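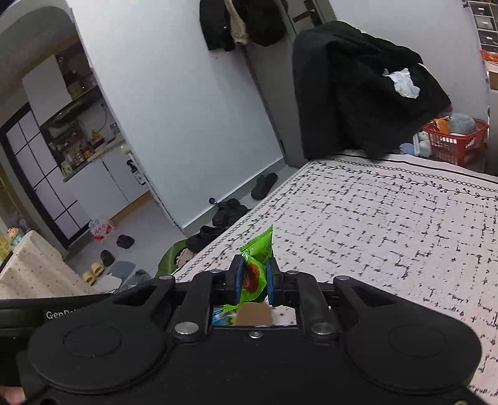

Solange Guimarães wrote to us after the May open day that she had squeezed the trigger as hard as she could, held her breath, and crushed every cracker in the bag. Half that, she said, would have been plenty, and could the guide please say so at the top. So it does now!

Section 4. Letting visitors try the hand-held gripper

Small snack packets are our favorite thing to start people on. They crinkle, they slide, they fold over at the corners, and a visitor who gets one upright between the two finger pads is usually grinning by the second try.

Before the doors open

1. Wipe both finger pads with a dry cloth. Crumbs and salt make the packets slip.
2. Open and close the fingers a few times with nothing between them. They should meet evenly at the tips. If one side lags, go back to Section 2 before going any further.
3. Check the bolts at the base of each finger. Finger-tight is not enough - use the small key in the Brilta kit.
4. Start a new session in Tritix and type in the name of the room.

Note: Tritix keeps up to 2,000 tries in one session. At the Nilberg open day we reached 1,271 and had plenty of space left, so one session per day is fine.

With a visitor

5. Hand over the gripper with the fingers open. Let the visitor get used to the weight first, and give them a minute to play with it.
6. Ask them to come at the packet from the side, with one pad on the front and one on the back.
7. Close slowly until the packet stops sliding, then stop squeezing. This is the step people rush, and it is the one worth showing twice.
8. Lift, hold for a slow count of 4, and set the packet down in a new spot.
9. Save the try, even if the packet fell. Dropped packets are great to look at together afterward!

Caution: Keep loose sleeves, hair and lanyards away from the finger arms. Children need an adult beside them the whole time.

Caution: Do not use packets that are already open.

A full turn takes around 27 seconds once people have the hang of it, longer with kids (they want to pick up everything in reach, and you should let them try a sock).

For the larger pads used at Pacheco, go to Section 5.

Revised October 2019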